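# 白桌子：厨房小物件图集

2023年6月1日整理

这一页收的是Finora厨房角的东西。厨房角在二楼，靠走廊尽头，原来是放样品的小间，去年七月腾出来，搬进一张白色桌子，周围钉了4块搁板。平时大家在这里摆餐具、试收纳，也教新来的人认东西、归位。玩具食物和真的餐具混着放，是Amparo Vallejo定的做法：真香蕉放两天就黑了，玩具的可以一直用。

图集按桌面和搁板的顺序排，文字是整理时随手写的，有些是给自己看的备注。尺寸没有写全，要用的时候请自己拿尺子量。

**盘子和碗**

圆盘半透明，灰里带一点紫，放在白桌面上颜色很淡，灯光一强就看不太清边。买的时候想要纯灰，到货是这个颜色，用久了也习惯了。同一套里原来有2只，另一只借给Valcárcel那边，还没还。

小碗是蓝色的，碗口一圈颜色浅些。装一个玩具草莓正好，装香蕉就露出来一大截。洗完倒扣在搁板上，不要叠进大碗里，取的时候容易带翻。

**番茄酱瓶**

红瓶子，白标签，白盖子，盖子细。收的时候立在第二块搁板靠里的位置，练习摆桌时会横在盘子上。瓶子在盘里占的地方很大，再放别的就挤了，所以摆早餐那一组时，酱瓶单独放到盘子旁边。

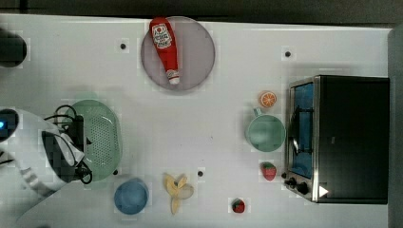
沥水篮的归位一直没有定下来。它是椭圆的，搁板深度不够，横着放会伸出一截，竖着放又占掉旁边两个碗的位置。Amparo建议在墙上装挂钩，挂钩从Kisar订了10个，装上以后先挂沥水篮，剩下的给锅铲和量勺。

**沥水篮**

浅绿色，一排一排的小孔。孔里容易卡东西，洗的时候用软刷从外侧往里刷，冲一遍，甩干再挂。和蓝碗、灰紫色盘子放在一起，三样颜色各不相同，桌上最跳的反而是玩具和酱瓶。

**玩具食物**

香蕉是剥开的样子，皮向外翻成几瓣。皮的部分积灰，每周擦一次。归位时放进布袋，不要压在别的玩具下面，翻开的几瓣压久了会变形。

草莓很小，红的，顶上有绿叶。它是这里最常丢的一件，掉到地上会滚到柜子底下。找不到的时候先看柜底，再看沥水篮里面。现在用的这一个是从Drarnari补买的，和原来那个大小几乎一样，颜色稍深。

**小烤箱**

黑色机身，正面是不锈钢框，玻璃门，门上一根金属把手，里面有一层网架。黑色旋钮在机身上，擦的时候布不要太湿。

烤箱放在桌子右边。试过放左边，开门时胳膊会碰到墙，后来换过来就没有再动。桌上别的东西要和门之间留出一掌宽，盘子尤其不要贴着放。网架每次用完抽出来洗，晾干了再推回去。烤箱不放玩具，哪怕是临时放一下。

**桌面**

白桌面显脏，也显东西，摆什么都看得清楚，找草莓的时候很有用。缺点是酱汁要马上擦，过一夜会留印子。擦桌子用第一块搁板上的灰布，蓝布是擦餐具的，两块分开洗。

**归位顺序**

收桌子时先收小件：草莓、香蕉进布袋。然后是碗和盘子，洗好倒扣。沥水篮挂墙，挂钩没装好以前先放在桌子里侧。酱瓶最后收，瓶身擦一遍，盖子拧紧。烤箱不移动，拔掉插头，关好门。

搁板上的标签有几张翘边了，下次打印时一起换。“大碗”那张写成了“大盘”，已经用铅笔改过，换的时候注意。

需要借用的，在门后的本子上写名字和件数，还的时候自己划掉。整套借走请提前跟Amparo说一声。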